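Flutska

A small, open set of notes on how shoes get put away in bins

Flutska started in the front hall of a shared house in Vanavberg, where the shoe pile had reached the second stair. We tried bins, wrote down what fit in them, and kept going well past the point where the hall was tidy. The set now holds 3000 short records from 12 homes. Each one covers one go at putting footwear into a container: what went in, which way it was facing, what was left out, and how the person felt about the result.

We love this stuff, and if you have ever had opinions about a boot tray, you will probably find something here to argue with.

What's in the files

records.csv is the main table, one row per tidy.
bins.csv lists the containers — tubs, crates, baskets and one drawer with no dresser.
footwear.csv has 400 entries, by pair, with type, strap style and sole notes.
remarks.txt is the free text people left, lightly cleaned up for spelling. Read this one first! It's the best part.

Columns in records.csv

record_id: a plain number, no meaning beyond order of entry.
home: a letter from A to L.
bin_id: points to bins.csv.
bin_state: upright, on its side, or upside down. A bin with its rim up is upright, even when there is nothing in it. Upside down means the rim is toward the floor.
surface: floor, table, bench, shelf, stairs, other.
inside: the shoes in the bin at the end.
outside: the shoes meant for the bin that are still next to it.
facing: toe direction for every shoe inside, seen from where the person stood.
mood: one word, their choice. "Fine" is the runaway favorite.

Notes on the bins

Hilkka Laitinen wrote bins.csv and did it beautifully. She records the outside walls as well as the inside size, and I resisted this at first, but a bin spends a lot of its life being looked at from the outside. Vertical ridges get their own field. So do bands, slots and rolled rims. Big red plastic tubs are easy to love for a hallway, broad enough for long shoes, and cheerful even when they're upside down on a wood floor with a clog-like shoe lying beside them.

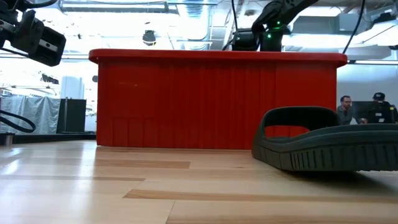
Notes on the footwear

Slides and clogs make up the biggest share of the table, and they are a joy to tidy. No laces, no buckles, no tall shaft flopping over. You can pick one up by its strap with one finger.

Boots are the problem child. Of the 83 records marked "gave up," most involve boots, and Kalevi Vainio's remarks on his rubber pair from Budville run longer than this README.

Please keep these apart when you add entries:

slide: open toe, open heel, one broad strap
clog: closed or mostly closed front, thick sole
flip-flop: thin strap between the toes
slipper: soft, indoors, anything fuzzy

Partial tidies

A record doesn't need a full bin or a finished job. Partial ones are welcome, and they turned out to be the most fun to read.
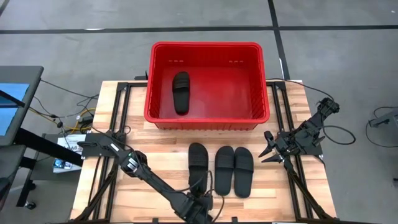
Half of a pair is still a valid value for "inside," and you should enter it that way. I used to round it up to the pair in my own rows, and Sirkka Heinonen made me go back and fix every one of them (she was right). Take one black slide lying lengthwise near the left wall of a red bin, with three more on the tabletop in front of it. That's "slide, single" under inside and "slide x3" under outside, with facing set to "back" for the one in the bin. The two sitting side by side outside can be tagged "paired" if you like. The tag is optional.

Looking at one moment won't give you the order things went in. Leave the sequence field blank unless you were there doing the tidying.

Known gaps

Very few children's shoes. Winter is thin too, as most homes sent us their rows in May. Home F used its own words for direction ("windowward") and we have kept them, with a key in remarks.txt. The dog at home C, Fang, appears in the outcome column more than he should.

Adding your own

Copy template.csv, fill in what you can, and send it over. Blank cells are fine. Please don't guess at sizes — "unknown" is a good answer. New bin types go to Hilkka, footwear questions go to Esko Rautiainen, and Eero Lindqvist merges everything in the evening, usually after 9.

If your container isn't on the list, add it anyway. We'd be thrilled to have a second drawer.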